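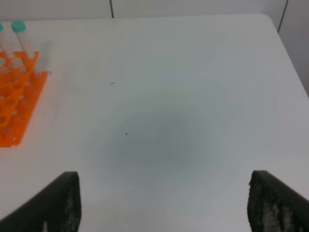
Good practice for a shared robot cell starts with a clear table, and at Flendholm we love a clear table! Our house rules for the tube-handling bench fit on 2 pages, and Svend Hjaltested rewrote them in March so that a new operator can read the lot over coffee. Rule one covers the rack: bright orange against a white top, easy to spot, and nothing else stored within reach of the fingers. Look at the finger pads too, scuffed and speckled as they are. Pad wear goes in the log at the start of every shift, and the log is up to 2,759 entries now (yes, we read them).

Rule four is our favorite, the one about handing over a tube. One arm holds still while the other moves in, always at the slow setting, and the tube stays upright the whole way. 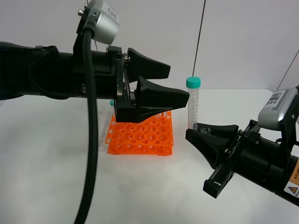 Practice runs use empty tubes, always, until an operator has 103 clean handovers signed off. Valdemar Arnardóttir got there on a Wednesday and rang the bell we keep by the door! Warning labels stay readable and uncovered, cables get checked by hand before power goes on, and anyone in the room may call a stop. More pictures from the Hostine bench go up next month.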